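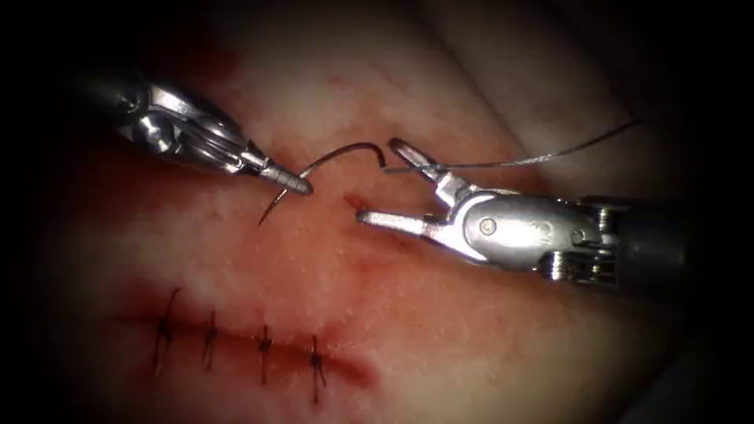

**Can you learn to mend your own clothes as an adult, with no talent for it?**

Give it one winter and a pile of socks you don't care about, and you'll be decent by March.

I started with a cardigan. It was a gray Gauthier, bought secondhand the year I moved to Nimel, and the left elbow had gone so thin I could read through it. The dry cleaner wanted 70 dollars to fix it. I'd paid 20 for the whole sweater! So I went home in a huff, watched half a video, and sewed the elbow shut. I mean shut. I couldn't get my arm past it.

That's how I ended up at Brittany Sutherland's kitchen table. Brittany runs a mending night out of her house, starting at 7 and ending whenever the tea runs out, and she has a rule that you can't bring anything you love for the first month. She looked at my cardigan, said "oh, honey," and handed me a sock.

Darning is weaving, basically. You run your threads one way across the hole, close together, and then you go back the other way, over and under, over and under, until you have a little patch of new cloth sitting where the hole was. Start well out into the good fabric (I always start too close, and then the edge rips and I have a bigger hole). Don't pull. I pulled on everything for weeks and my socks all had puckers like belly buttons.

Thread matters more than I expected. Wool on wool, cotton on cotton, and go a little thinner than you think you need. I buy mine from Justatow, a narrow shop behind the bus station that sells mostly buttons, and I've now spent far more there than the dry cleaner ever asked for. We don't discuss this in my house.

Jeans are a different animal. Dwight Fraser, who sits across from me and used to do upholstery, backs his with a scrap of old denim and then runs straight rows of stitching right over it, knee to pocket if he has to. He has one pair with so much thread in it that it stands up when he takes it off. He offered to teach me and I said sure, and then I broke two needles on a side seam and went back to socks for a while.

The cardigan did get fixed, eventually. I picked out my old stitches over one long evening with a seam ripper and a lot of muttering, then darned the elbow in mustard yellow, the only wool I had enough of. It's lumpy on the inside. My sister asked where I bought it.

I'm on the other elbow now.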